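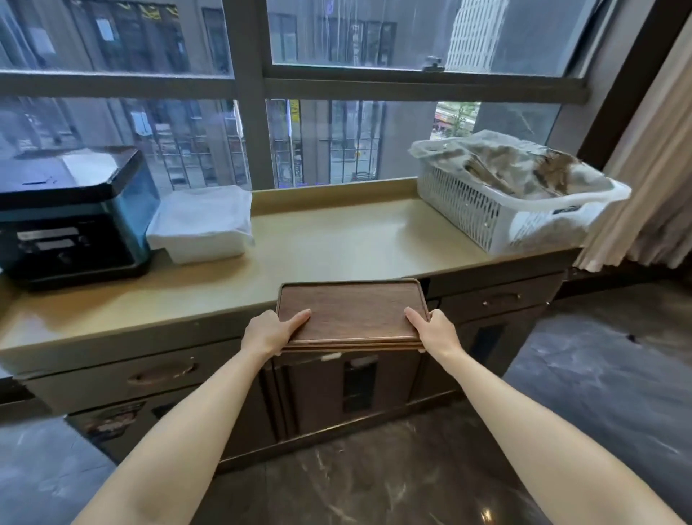 Visite de l'atelier Coppens : manipulation de plateaux

Le 15 novembre 2021, Wilard a ouvert à 19 abonnés son poste de démonstration. L'exercice de référence porte sur un plateau brun foncé à rebord, tenu à deux mains au bord d'un long plan de travail beige. Les opérateurs exécutent d'abord le geste, puis le contrôleur Prunent le rejoue sur 2 bras, par séries de 30 cycles. Point discuté : la synchronisation des prises gauche et droite, encore réglée à la main. Durée de la séance : 43 minutes. Prochaine visite en mai, site de Kirngate.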